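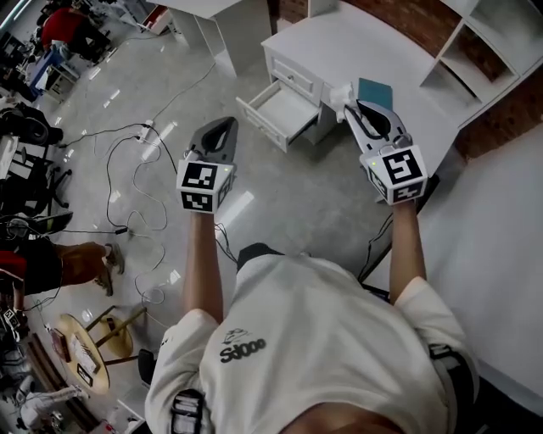

Arko: Two Hand-Held Grippers for Recording Desk-Tidying Motions
Project report, shared workshop module
Dušan Ristić, Naima Saber, Gobnait Lynch
Submitted September 24, 2026

1. Purpose

The aim of the project was to build a pair of hand-held grippers that one person can wear and use to record two-handed tasks at a desk. The recordings are meant to be replayed later on a pair of arms. This report covers the grippers, the harness, the marker tracking and the first set of recordings. Replay on the arms is covered only as far as we got with it, in section 6.

The build was done in the shared workshop over two terms. Our supervisor was Costel Dervishi. Dalibor Říha signed off the battery wiring and lent us his soldering station.

2. Requirements

The requirements were fixed in December and changed once, when the weight limit was raised.

Each gripper must weigh no more than 600 g with its battery fitted.
The operator must be able to open and close the fingers with one hand.
The position of each gripper must be recovered from video alone, with no base stations in the room.
The fingers must be replaceable without opening the cube.
A recording session must be possible with one operator and one person at the laptop.

The original weight limit was lower. It could not be met with the trigger mechanism we had chosen, and the group preferred a heavier gripper to a weaker trigger spring.

3. Mechanical design

Each gripper has three parts: the handle, the cube and the fingers. The handle holds the trigger and the battery. The cube sits in front of the hand and carries the printed fiducial markers, together with a small green light that shows when the unit is powered and sending data. The fingers are mounted on a short rail and driven by a rack and pinion from the trigger.

The soft fingers have a rounded fin shape with an open center. When the flat side presses on an object, the fin bends around it. The first set was printed too thick and behaved like a rigid plate. Reducing the wall thickness by one nozzle width fixed this, but the thin version tore at the tip after long use. The current version is thick at the root and thin in the middle.

The rail was the part that took the most time. The first rail was printed flat and had visible play, so the finger tips could be moved sideways by hand when closed. The second was cut from aluminum stock by Gobnait and ran well, but added weight at the front where it is felt most. The final rail is printed on its side with a steel rod pressed into it. It has some play, which we accept.

The harness is made of two straps over the shoulders, joined at the back. It takes the weight of the head camera cable and the small recorder pack. An earlier version had a single strap and pulled to one side whenever the operator leaned over the desk.

4. Electronics and software

Each handle contains a microcontroller board, a magnetic encoder on the pinion shaft and a charging circuit. The encoder gives the finger opening. Readings are sent at 100 Hz over a wireless link to the recorder pack, where they are stamped with the same clock as the video.

Marker detection runs after the session, on the laptop. The program, which we named Hilanis, reads each video frame, finds the markers on the two cubes and solves for the pose of each cube. Every face of both cubes carries a different marker, so the left and right grippers cannot be swapped by the software. Where no face is visible, the pose is marked as missing. Short gaps are filled by interpolation. Long gaps cause the take to be rejected.

Two faults came up repeatedly:

Glare. Under the ceiling lights, the first glossy marker prints lost contrast at certain angles and detection failed. Reprinting on matt paper removed most of the failures.
Clock drift. The encoder data and the video moved apart during long takes. The recorder pack now sends a sync pulse at the start and end of each take and the encoder data is stretched to fit - this is a patch, and a proper shared clock would be better.

5. Recordings

The test task was clearing a desk. The operator stands at the desk, moves small items such as books and boxes, and opens or closes drawers. Drawers were included because they need a pulling motion along a fixed line, and errors in the recovered pose show up clearly when the path is plotted.

Before each session the finger opening was calibrated by closing the fingers fully, then opening them against the stop. A calibration sheet was held in front of the camera at the same time. Cables were kept plugged into one power strip so that the whole setup could be shut down at a single switch.

At the end of the recording period we had 2251 takes that passed the checks. Rejected takes fell into two groups. In the larger one, a cube was hidden behind the operator's other hand or behind a drawer front. In the smaller one, the wireless link dropped out, nearly always on a low battery. A battery warning was added to the recorder pack as a result.

Operators reported that small round knobs are hard to grip. The soft fingers slide off unless the approach is straight. Naima's workaround was to hook the edge of the drawer with one finger, and this was allowed in the recordings as long as the operator used it for the whole session.

Wrist strain was the other common complaint. We limited sessions to 7 minutes between rests. Moving the battery further back in the handle helped slightly.

6. Replay

Replay was attempted on the two small arms belonging to the workshop, using the same fingers on an adapter plate. Slow pick-and-place takes could be followed. Drawer takes could not: the arms have less reach than a standing person, and many of the recorded paths leave their working area. Scaling the paths down gives motions that the arms can follow but that no longer match the real drawer.

We tried lowering the arm mounts, with little effect. Dušan has written a filter that sorts takes by whether the full path lies within reach. It has not been run on the complete set.

7. Remaining work

Replace the sync patch with a shared clock.
Move the trigger pivot closer to the palm to reduce strain.
Add a second camera at chest height for takes where a cube is hidden from above.
Test a finger tip with a shallow notch for knobs.
Run the reach filter on all takes and repeat the replay tests on the ones that remain.

Drawings, the parts list and the source for Hilanis are in the workshop's project folder under Arko. The aluminum rails are in the parts cabinet and can be used by the next group.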